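Print this entry | E-mail this entry

July 18, 2019

Glue day again. The hide glue batch from Parnbridge went in the pot first thing, and I let it soak a good long while before I put any heat under it (last time I rushed and got lumps like tapioca). Held it well under 80 C the whole time, which for our old pot means standing over it and fiddling with the knob every few minutes. Strength seems fine. It strings nicely between the fingers and it smells exactly as bad as it should!

Rubbed joints on the three spruce offcuts from the Gandia crate – no clamps, just pressed and slid until they grabbed. One crept on me a little, so I marked it with pencil and left it alone. I'll break them all tomorrow and see whether the wood goes before the line does.
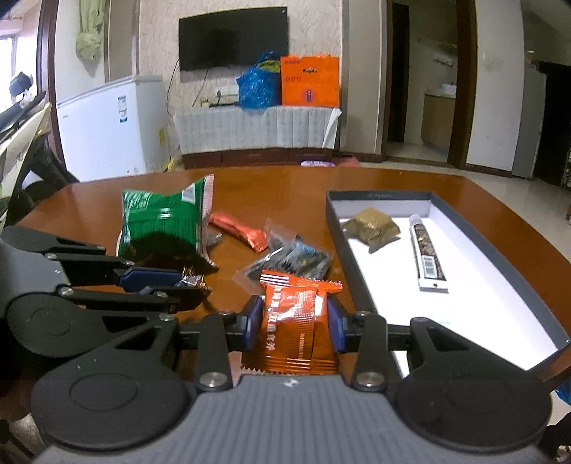 The other half of the morning went to the Dreßler veneer press. The screw still squeaks and the platen is out of level at the back left, same as I wrote in March. I shimmed it with card, 3 layers, and it's closer but I don't love it. If anyone gets to it before me, please don't crank it down hard, I got a decent panel at 23 turns and stopped there.

Uso shellac: the flakes took over 35 minutes to go soft in the jar, and there's still a sludge at the bottom. Going to strain it through an old T-shirt and try a test board – maybe two, one with the wax left in.

Need: more card, pencils, a lid that fits the glue pot.

Filed under: Bench Notes, Glues & Finishes

Contact the shop | © 2019 Bench Notes | Back to top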